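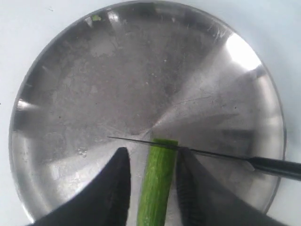 Ticket 1964: Cloudy marks and streaks on stainless steel plates
Product: Castach round plate, brushed stainless
Opened by: Osian Trevor
Handled by: Aled Craddock, Prothero Kitchenware support
Opened: Oct 5, 2023
Status: Closed

Osian Trevor wrote:

Hello there, and thanks in advance for reading what I suspect will be a long one. We bought a set of your Castach plates back in February and we've been very fond of them. They go on the table for nearly everything, and they're the first thing I reach for when I'm cutting up cucumber for a salad, as the rim keeps the bits from wandering off across the bench. Lately, though, they've gone a sort of cloudy grey. There are smudges and water marks all over the one in my photo, worst across the upper left and through the centre, and some fine scratches as well. There's a little green fleck near the top too, I'm fairly sure it's cucumber!

I've tried more dish soap, then less dish soap, then a good long soak in the sink overnight. The soak may have made it worse. My mother-in-law says to throw them out, but I'd be sad to do that. Is this rust starting? Is it safe to keep eating off them? And is the pattern of light and dark wedges meeting near the middle part of the damage? I can't remember whether it was there when they were new.

Aled Craddock replied:

Hi Osian, lovely to hear from you, and please don't throw anything out just yet. I'll take your last question first. Those wedges are the brushed finish catching the light. All the Castach plates have it, and it moves about as you tilt the plate under a lamp, so have a play with one and you'll see what I mean.

I can't see anything in your photo that looks like rust to me. Rust would be orange or brown, and usually feels a bit rough under a fingertip. Grey cloudiness and water marks are most often minerals from hard tap water, sometimes with a thin film of detergent over the top. The fine scratches are ordinary wear, and they won't come out, but they don't stop you using the plate.

Could you tell me three things when you have a minute?

1. Do you wash them by hand or in the dishwasher?
2. Do they drain on a rack, or do you dry them with a towel?
3. Do you get white scale in your kettle?

Osian Trevor wrote:

By hand mostly, though my son puts them through the dishwasher when it's his turn and I pretend not to notice. They drain on the rack. And yes, the kettle is dreadful, you could chip bits off it. I looked up our town's water report and it gives the hardness as 263 milligrams per litre, if that means anything to you.

Aled Craddock replied:

It does, and that's properly hard water, so I think we've found our culprit. Please try this on one plate before you do the lot:

1. Wash the plate in warm soapy water and rinse it well.
2. Mix 200 mL of white vinegar with the same amount of warm water.
3. Lay a soft cloth soaked in the mix over the cloudy parts and leave it for five minutes.
4. Wipe gently, following the direction of the brushing. Please keep steel wool and the green side of the sponge well away from it.
5. Rinse thoroughly under the tap.
6. Dry straight away with a clean tea towel, rim included.

If any haze is left, make a paste of baking soda and a little water, rub it on lightly with your fingers, then rinse and dry again. Don't use bleach at any stage, and never mix it with the vinegar.

Osian Trevor wrote:

Well, I'm delighted! I did one plate after supper and it came up so nicely that I went and did all the rest before bed. The middle needed the baking soda and two goes. The scratches are still there, as you warned, but the grey has gone and I can nearly see my face in it. My son has been issued with a tea towel.

One more thing, if you don't mind. Would it hurt to do the vinegar every month?

Aled Craddock replied:

What a nice message to come back to after lunch. Once a month is fine, as long as you keep to the five minutes and rinse well. If you're drying them by hand each time you may find you need it less often than that. The dishwasher won't harm them either, just take them out when the cycle finishes and give them a quick wipe.

I'm closing the ticket now, but replying to this email will open it again.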